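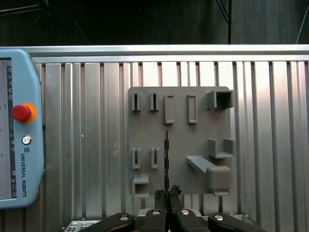

Photo: Ojārs Šimkus, project group 4

Robots at Work Project: Final Report
Site: Cestgate, assembly hall
Handed in 23 June 2020

So my topic was what happens to the people when a robot moves in next to them, and I got really lucky with my site. Cestgate let me hang out on the assembly side and bug everyone with questions (thank you, everyone, for putting up with me!). The robot is a Universal Robots arm, and the people on the floor call it Kernulik. I asked where the name came from and got a different story each time, so I gave up on that.

The part I spent the most time on is the tool board. It's a flat gray 3D-printed thing mounted on the aluminum wall, with slotted clips, box-shaped holders and a couple of open rectangular frames, and the gripper works right in front of it. I figured the arm would be the interesting bit and the board would be background, but when I asked people what had changed in their day, they kept talking about the board. Before, everybody kept their stuff wherever they liked. Now a tool has a place and it has to go back to exactly that place, or the arm goes looking for something that's on a windowsill somewhere.

Some people love this. Ajayi, who has been there the longest, told me she used to lose 20 minutes of a shift hunting for things and now she doesn't. Other people find it kind of bossy. One guy on the late shift said it felt like being told to clean his room, and I get that too!

The second big thing was the teach pendant, the light blue one with the screen and the red stop button. When the arm came in December, only the people from Clendska (the company that set it up) touched it. If a position was off by a hair, the line waited for a phone call. Then Ajayi asked if she could learn, and a few others joined in, and now they fix small stuff themselves. She got a raise out of it. The others haven't yet, and they brought that up with me more than once. I think that's a fair complaint, and I put it in my notes for the manager.

I also handed out a survey to 40 people and got almost all of them back. The question with the longest answers was "What do you miss?" I expected people to say the old job, but what they wrote about was talking. The old bench had people facing each other, and the new layout has them looking at the wall with the arm. I hadn't planned a section on seating, so this is it.

Stuff I'd do differently: I only visited in the daytime, so the late shift is mostly one person's opinion plus the surveys. I also never got the numbers on output, only what people told me, so please don't read this as proof that the robot is faster. If somebody takes this over next year, start with the late shift and ask about the raises.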